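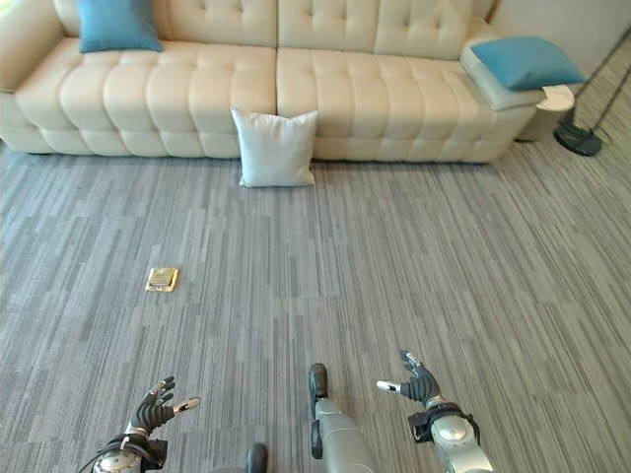
Section 4. Seat cushions, scatter pillows and care
Applies to the Wundach two-cushion sofa in tufted leather. Do this after the frame is bolted up (Section 3). Pillows off the seats first. Floor is fine for a minute, same as the white one in front of the sofa, but not on a dusty carpet. Blue ones go at the ends, upright against the back or flat on the armrest, your choice.

Before you start
Leave the leather unwrapped for 48 hours at room temperature. Creases along the stitching are normal, colour may even out a bit too.

1. Check the gap where the 2 seat cushions meet. Crumbs, staples, packing foam. Vacuum with the soft brush.
2. Press down along each channel with an open palm, back to front. Don't punch it.
3. Smooth the front edge the same way.

CAUTION: No rings, watches or belt buckles. Scratches are not covered.

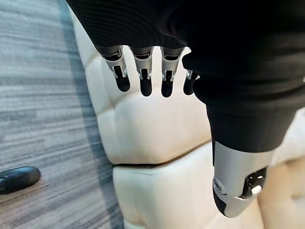

4. Work any lumps of filling out toward the sides. Go slow near the seams, the thread will not stretch.
5. Wipe down with a damp cloth, then a dry one. Stusora leather cream only, grey cap, thin coat. Test underneith first.
6. Pillows back on. Shake, corners out, done.

Note: pillow covers, cold wash, zip closed. Wash the white one on its own. No dryer.

Note: keep the sofa clear of heaters and strong sun. Pale leather will will yellow.

Still lumpy after 2 goes? Stop. Do not open the lining. Quote part no. 3699 to the Lowther service centre, Zultuddale. Closed over the holidays in December.

Rev. 12 July 2019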